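Does brainstorming work? Notes for the Clivden talk
Elsie McAlister, 11/03/2019 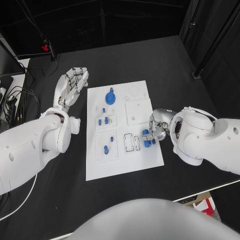
Slide 1. White board, dark tabletop.

Leave slide 1 up while people find seats. Start when the side door closes.

OPENING

Thank Ilona for the invitation. Say early that I ran idea sessions for a living, so this is partly a complaint about my own invoices.

Ask for hands: who has been in a brainstorming session this year? Keep them up if you can name one thing your organization does differently as a result. Wait. Don't fill the silence. If a lot of hands stay up, say good, I want to hear from you at the end, and mean it.

My claim for the next half hour is small. Groups of people shouting out ideas in a room come up with fewer ideas than the same people would working alone, and we have known this for a long time. The sessions carry on anyway. I want to talk about why, and about what they cost.

SLIDE 2. The four rules

Put up the rules everybody learned. Don't criticize. Go for quantity. Wild ideas welcome. Build on what others say.

They come out of advertising, middle of the last century. Point out that they were written by someone who had an agency to promote. That doesn't make them wrong. It does mean the evidence at the time was a man telling stories about his own successes.

First proper test was at the end of the fifties. Put four people in a room with the rules. Put four other people in separate rooms with the same problem and the same rules. Pool the second lot's lists, take out the duplicates, compare. Separate rooms won. It has been repeated many times with different problems and different people, and the direction hardly moves.

(Somebody always says "but those were students." Some were. Some were scientists and ad people at a large company. Same direction.)

SLIDE 3. Why it happens

Go slowly here, it's the only theory in the talk.

One. Only one person can talk at a time. While you wait you are holding on to your idea, or listening, and you can't do much else. By the time it's your turn the idea has gone or it sounds stale. This seems to be the biggest part of it.

Two. People worry what others think even when told not to. A rule on a slide saying "no bad ideas" does not change who does your review in June.

Three. Some people coast.

Say I don't find the third one very interesting, though managers like it best. Move on quickly.

SLIDE 4. The Callitz sessions

This is the story part. Relax.

Callitz wanted ideas for cutting returns. They sell lighting, mostly by mail, and too much of it was coming back. They hired Dallero, where I was then, and we did what we did. Seven sessions, one at each site. Colored notes, markers, music in the breaks. I wore a headset. I'm not proud of the headset.

We had a target of 3,000 ideas. I asked at the time where the number came from and was told it would "set the tone." We finished on 2,176. I know this because I had to type them up.

Nobody should have to read that list. I'll give a flavor. "Better communication" is on there in more wordings than I would have thought possible. So is "ask the customer." So is "free lunch," which I take to be a comment on the session. There is a drawing of a lamp with a face.

Once the repeats and the jokes and the ones with no verb were gone, what was left fit on two sheets of paper. Most of that had already been in a memo from Anikó Katona, who ran the returns desk. She had written it the year before and sent it up. She'd said the bulbs shown in the catalog photos weren't the bulbs in the box, and people were disappointed when they switched the thing on. She said change the photos or change the bulbs.

Pause.

They changed the photos. Returns fell. The final report credited the sessions. I wrote the final report.

Be careful with tone here. Anikó has said she's fine with my telling it and with my using her name. She did not want me to make her sound bitter, and she wasn't. She came to the session at her site, put her own memo on a yellow note, and went back to work.

SLIDE 5. What it was supposed to be for

After I started asking around, the defenders stopped defending the ideas. They defended other things. Team spirit. Buy-in. Getting people away from their screens. Lilla Bakos, who still does this work and does it better than I did, told me the ideas had never been the point and surely I knew that.

I take this seriously. It might be right. But notice what has happened. A method was sold on one promise, the promise failed, and now we're told it was always about something else. If I bought a heater and it didn't heat, and the store told me its real value was as a conversation piece, I'd want to see what it said on the box.

And if buy-in is the aim, test for buy-in. I've looked for anyone who asked the participants six months later whether they felt listened to. I found one company that did, Andreadis, and they'd let me say only that the answer was not encouraging and that they haven't run the survey again.

One company is one company. Say so. Don't lean on this.

SLIDE 6. The survivor stories

Everyone has one. The famous product that started on a napkin or on a wall of sticky notes. I have two questions for any of these.

Who is telling it, and when did they start telling it? A lot of the good ones show up years later, in an interview, when the product already needs a legend.

And what about the walls that led nowhere? They got peeled off and went in the recycling. If 1,000 teams hold a session and a handful come up with something good, we'll hear from the handful. We would also have heard from them if they'd gone for a walk.

SLIDE 7. Things that might be better

I've been knocking things down and should offer something. Keep it modest. I'm not selling a method. If anyone asks whether there's a book, there isn't.

Write first, alone, before anyone speaks. Ten minutes of quiet. It feels awkward and you will be tempted to cut it to three. Don't.

Collect the sheets without names. Read them out in any order.

Then meet, and use the meeting to argue. There's decent evidence that groups told they may criticize do at least as well as groups told they may not, and some studies have them doing better. That fits my own experience, for what a sample of me is worth. A room of adults can survive hearing "I don't think that works, the warehouse closes at five."

Look in the drawer. Before you pay for new ideas, ask what has already been sent in and ignored. This is cheap and embarrassing, and I suspect the second part is why it is done so rarely.

Decide beforehand who will choose and by when. Most of the sessions I ran had no owner for the day after. We'd take photos of the wall. I must have hundreds of those photos. I've never been asked for one.

SLIDE 8. Where I could be wrong

Don't skip this if time is short. Cut slide 6 instead.

The lab problems are odd. "What would happen if everyone had an extra thumb" is a standard one, and no one in the lab cares about the answer. Groups who have worked together for years on something they care about may behave differently. Field studies are thinner and messier.

Counting ideas is a poor measure. I've spent half this talk counting ideas. A session could turn out fewer and still turn out the one that matters. The studies that have judges score quality mostly point the same way as the counts, but "mostly" is carrying some weight there and judging quality is hard.

Typing instead of talking seems to help, since no one has to wait a turn. For big groups it may close the gap or even reverse it. I've seen this work once and fall flat once. The time it fell flat, the wifi was down.

Also I have a grudge. I sat through a lot of these and it would suit me to find they were useless. Discount accordingly.

SLIDE 9. Back to the hands

Ask the people whose hands stayed up at the start. What changed? Who first thought of it? Was it said out loud in the room, or did someone walk in with it already in their pocket?

Take three or four. Repeat each answer into the mic, the back rows can't hear.

LIKELY QUESTIONS

"My boss loves these. What do I do?" Ask for ten quiet minutes at the beginning. Bosses rarely say no to ten minutes. Then see which list is longer.

"Isn't this different for creative work?" Possibly. The people who say so usually run creative sessions. I'd like to see a comparison made by someone with nothing to lose.

"What about remote teams?" I don't know enough. Nazar Zhuravel has been keeping records on his own team and is in the audience, third row unless he's moved. Hand it to him. He has agreed to this.

"Did Dallero mind you giving this talk?" They asked to see the slides. They saw the slides. They asked me to say that the firm's approach has changed. I've now said it. I haven't seen the new approach.

"Isn't it all just harmless fun?" Around a full working day per person at Callitz, with travel. Anikó's desk was closed for hers, and the calls went to a recording.

Leave the reading list on the table by the exit. Mics off by ten to, the room is booked after us.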